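Shop notebook, October, second half of the month

Back on the tray job this afternoon. Quick recap for whoever reads this after me: we want the arm to pick a processor out of its holder on the grey tray and move it to another slot, over and over, with no one hovering. Dean Fothergill calls it the dishes of our trade, and he has a point. Nobody here loves it, and every shop has a pile of it.

Ran 400 picks on the Wovine script before lunch. The placing side is in decent shape now! The picking side still bugs me. When the fingers come in a hair too low they nudge the holder, and then the next move starts from a bad spot. I slowed the last bit of the approach and it got better, but a cycle now takes up to 5 seconds longer (Ilie will grumble, let him).

Things to do:
- redo the wrist camera calibration, last one was before the Stuvidthorpe visit
- try the 2 softer grip settings again
- ask Bimetti if the spare fingertips shipped
- tighten everything on the gripper and write down that I did it

Glare off the metal lids is still a pain for the vision. I tried the blinds at different angles – some help, still not enough when the overhead lights are on. Might just hang a sheet of diffuser and see.

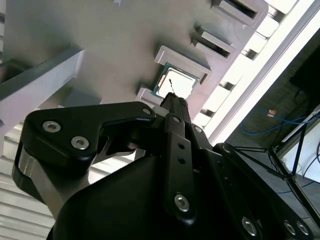

Can a machine take over a whole chore like this yet?
Parts of it, as long as the parts always sit in the same kind of holder and a person is close by to fix the odd bad grab.

14 shares | 3 comments

marta_k: Did you try matte tape on a dummy chip, just to rule out the glare?
Dean F.: Put the 5 second thing in the log too please
oldbench: Mine still can't fold a towel, so I'm jealous

Recent entries
Softer grip, first try
Tray holders, second batch
Camera mount notes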